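**Ticket 112 -- Arm stalls during tin sorting, open day demo**
Opened by: Jytte Ingvarsson
Assigned to: Leif Norðdahl
Status: waiting on part

4 June 2021

Hi Leif, me again! We had the Flurkcombe visitors in this morning and the tin sorting demo went fine for the first 40 minutes, then the arm started stopping dead above the table. No crash, no red light, it just sat there thinking while I talked rather a lot about supermarkets. Boltatar logged "grip wait timeout" each time. I restarted the program twice and got a couple of goes out of it before it stuck again.

Kaj had a look at lunch and wondered about the gripper cable, so we swapped it for the one off the spare. Same thing. I then put the timeout up from 40 to 200 in the settings -- it stalls less often now, but when it does you could make a cup of tea.

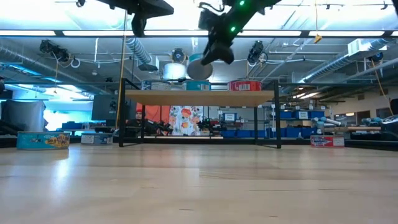 Can we still run the afternoon demo with the fault open?
Leif says go ahead at half speed, as long as one of us stays by the stop button and visitors keep behind the tape.

**Update, Jytte:** Ran it at half speed for the Culska lot and only had 2 stalls in the whole session. They were lovely about it, and one chap asked so many questions about the log screen that I ended up showing him this ticket (sorry!).

**Update, Leif:** Looked through the log. The finger position reading drops out just before each timeout, so I'm fairly sure it's the sensor board in the gripper. Ívar has ordered one. Please leave the timeout at 200 till it's fitted, and send me the log from the afternoon as well -- I've only got the morning one.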